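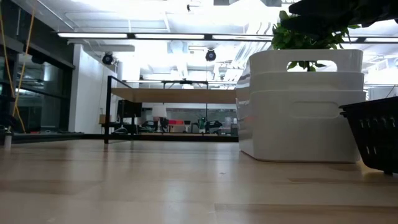

Part 2: Getting your cuttings rooted and potted on

If you followed Part 1 you should have your mother plant settled in and pushing out new growth. Now for the fun bit, making more of them! I've done this with pothos, philodendron and a very grumpy hoya that Annag Buchanan gave me, and the steps are the same for all three (the hoya just sulks longer).

What you need

Sharp scissors, rubbing alcohol, a clear jar, tap water, a 2 inch pot with holes in it, and potting mix. I use the Clavholm houseplant mix but I'm not fussy, and you shouldn't be either.

1. Wipe the scissor blades with rubbing alcohol and let them dry. I skipped this for years and lost a whole batch to black mushy stems one January.

2. Pick a healthy vine and find a node. It's the little bump where the leaf stalk meets the stem, and sometimes there's a brown nub poking out already. No node, no roots, no matter how nicely you ask.

3. Cut a half inch below the node. Leave one or two leaves on each piece and strip anything that would sit under water.

4. Put the cuttings in the jar with the node covered and the leaves out.

CAUTION: Pothos and philodendron sap can irritate your skin, and both plants are toxic to cats and dogs if chewed. Wash your hands after cutting and put the trimmings straight in the trash.

5. Set the jar somewhere bright but out of direct sun. Mine go on the shelf by the kitchen door.

6. Change the water once a week, or sooner if it looks cloudy.

Note: My last lot took 11 days to show roots, and that was in summer. In winter I've waited over a month, so please don't throw them out early. If the stem is still firm, leave it be.

7. When the roots are 2 inches long, fill your pot loosely, make a hole with your finger, and lower the cutting in. Firm the mix gently around it and water until it drains out of the bottom.

8. Keep the mix lightly damp for the first couple of weeks. After that, let the top inch dry out between waterings.

CAUTION: Don't feed yet! New roots burn easily. I wait until I see a fresh leaf, then use liquid feed at half strength.

If the leaves go yellow after potting, check the drainage holes first. Ross Innes wrote to me about a droopy philodendron and his were completely plugged with old mix. Feeding and training up a pole are in Part 3.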